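Twisted Rope as Packing Cord
Project report, Siiri Oksanen and Sirkka Keskinen
13/01/2018

Our project compared cords for tying small parcels at the Tustbridge school shop. We started in October with 3 samples, and this report covers the thin twisted one. The supplier, Coşkun, sells it in lengths of 885 mm.

Each length was laid out along the table before measuring. The carpet-like cover keeps the cord from sliding.

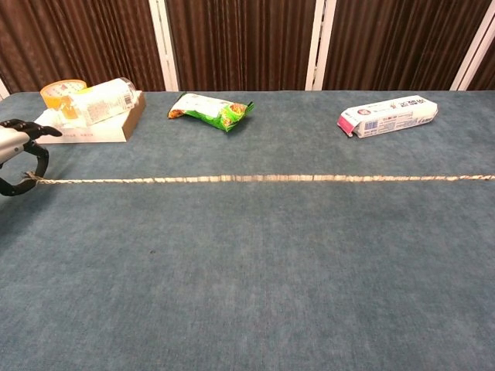 Figure 1. Twisted rope with a small knot near one end.

A knot uses up length, so we recorded knotted and plain pieces separately. The shortest knotted piece measured 799 mm. That still goes around the Gresier box, but leaves little for a bow.

The ends were the main problem. They unravel into separate strands unless they are tied or taped.

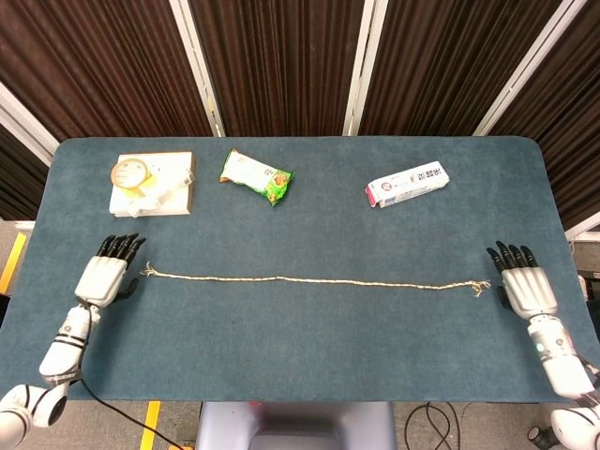 Department of Textiles and Packaging

Both ends of the plain piece in Figure 2 have come apart. We suggest taping before cutting. We used 362 mm of tape in all. Sirkka wants to try wax from Suvix next term.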